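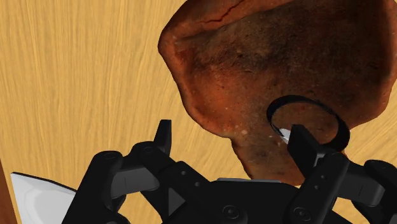
Normunds Paju cobraba por ejemplo válido. El contrato con Trillcombe lo explicaba en la segunda página: un ejemplo es válido si tiene un principio, un final y ninguna interrupción entre los dos. Normunds había leído esta frase muchas veces, en el tranvía y también en la cama, y le parecía que con ella se podía juzgar casi cualquier cosa. Aquella mañana de julio tenía abierta en la pantalla la vista cercana, con los dedos negros de la pinza en primer término, y uno de ellos subía dentro del aro negro, muy fino, sobre aquella superficie marrón rojiza que de tan cerca parecía una corteza de pan. Detrás se veían las vetas claras de la madera. Normunds no respiraba. Tenía el mando en la mano derecha y la izquierda apoyada en la rodilla, como le habían enseñado.

– Estás parado – dijo Rozīte desde la otra mesa.

– Estoy pensando.

– Mumis no sabe que piensas. Mumis ve que estás parado.

Mumis era el sistema que aprendía. Normunds no lo había visto nunca, y al principio imaginaba un animal pequeño, con bigotes, que comía grabaciones por la noche en el sótano de la oficina de Losberg. Después le explicaron que no estaba en el sótano. En el sótano había bicicletas.

Guardó el ejemplo y el contador subió a 718. Rozīte, que era la encargada de revisar, lo abrió enseguida en su pantalla y lo miró a velocidad doble. Tenía la costumbre de mover un poco los labios durante la revisión, igual que las personas que leen una carta. Marcó una casilla.

– Válido, pero con pausa – dijo. – Tienes muchas pausas.

– ¿Cuántas?

– No las cuento. Las noto.

A las once tocaba cambiar de tarea y de brazo. La nueva se llamaba en la lista «tela, levantar por una esquina» y parecía fácil a todos los que no la habían hecho. La tela del simulador no se comportaba como un objeto. Se comportaba como una persona que no quiere levantarse de la cama: cedía por un lado, se escondía por el otro y al final caía en un montón diferente, con pliegues nuevos. Normunds hacía hasta 38 ejemplos en una jornada con objetos duros. Con la tela estaba contento si llegaba a 10.

Cargó la habitación. Tardó un poco en aparecer, primero el suelo de tablas, después los muros de ladrillo, después los muebles. Normunds la conocía mejor que su propio piso. Conocía el lavabo blanco en la esquina, el neumático negro, el sofá morado al fondo. Una vez había soñado que se sentaba en aquel sofá y que, desde allí, el brazo era mucho más alto de lo que había pensado.

Eligió la vista general y bajó la pinza hacia la mesa, despacio.
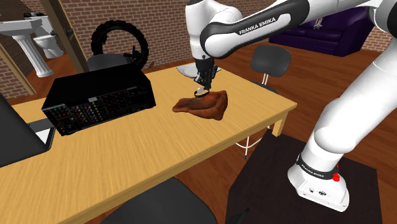 El brazo sobre la tela, en la vista general.

Con los dos dedos ya abajo, Normunds se detuvo otra vez. Le pasaba siempre en el mismo punto, un momento antes de cerrar. No era miedo de fallar, porque un fallo se borraba con una tecla y la tela volvía a empezar. Era otra cosa, y aquella mañana, por primera vez, supo de dónde venía.

Su abuela había trabajado en una lavandería. En casa doblaba las sábanas sola, sin pedir ayuda, y antes de tomar una esquina ponía sobre ella la punta de los dedos y esperaba. De niño él le preguntó a qué esperaba. Ella contestó que la tela tenía que saber quién era. Normunds no había pensado en esto durante muchos años, y ahora lo estaba haciendo con un mando de plástico, en un idioma que la abuela no hablaba, para una empresa cuyo nombre ella no habría podido pronunciar.

Cerró la pinza. Subió. La esquina vino con él y el resto de la tela la siguió con retraso.

– Válido – dijo Rozīte. Y un momento después: – Con pausa.

Hizo seis más antes de la comida. En el tercero intentó no esperar. Bajó y cerró en un solo movimiento, como pedían las instrucciones, y el ejemplo salió limpio y corto. Rozīte lo alabó. Normunds lo miró dos veces y le pareció que lo había hecho un desconocido. En el cuarto volvió a esperar.

Comieron en la escalera de atrás, al sol. Rozīte había traído pepinos y un pan oscuro, y cortaba las rodajas encima de la rodilla, sobre un papel. Normunds le contó lo de la abuela. No sabía bien por qué se lo contaba. Quizá quería que ella cambiara la palabra en la casilla.

– Hay un problema – dijo Rozīte cuando él terminó. – Si te dejo las pausas, él las aprende. Para él no hay gesto y espera. Todo es gesto.

– Ya lo sé.

– Y después, en algún almacén, un brazo se queda quieto encima de una toalla y un señor llama por teléfono a Trillcombe.

– Será una pausa muy corta.

Ella masticó un rato. Por la calle pasaba el camión del vidrio, y tuvieron que esperar a que terminara de hacer ruido.

– El viernes hay versión nueva – dijo al fin. – La pruebas tú, si quieres. Los demás prefieren irse temprano.

El viernes se quedaron solos los dos. La luz entraba baja y Rozīte tuvo que correr la cortina para ver la pantalla. Normunds cargó la habitación, los ladrillos, el sofá. Dejó el mando sobre la mesa y lo empujó un poco lejos, para que fuera evidente que no lo tocaba. Después dio permiso a Mumis.

El brazo tembló y se puso en marcha. Fue hacia la tela por un camino que Normunds no habría elegido, demasiado a la derecha, y lo corrigió tarde. Bajó torcido. Rozīte escribió algo en su cuaderno. Los dedos llegaron a un pliegue que no era una buena esquina, pero era una esquina, y allí el brazo se quedó quieto.

Ninguno de los dos habló. Normunds oyó el ventilador del ordenador y, más lejos, la puerta de las bicicletas. Se dio cuenta de que tenía las puntas de los dedos puestas en el borde de su propia mesa.

– Esto lo tengo que apuntar – dijo Rozīte.

– Sí.

– Tengo que poner que se para.

– Ponlo.

Ella tenía el bolígrafo sobre el papel y no lo movía. En la pantalla la pinza se cerró. La tela subió un palmo, se escurrió y cayó sobre la mesa en otro montón. El brazo volvió a su sitio y el programa preguntó, como preguntaba siempre, si se deseaba repetir.

– Otra vez – dijo Rozīte, y acercó su silla.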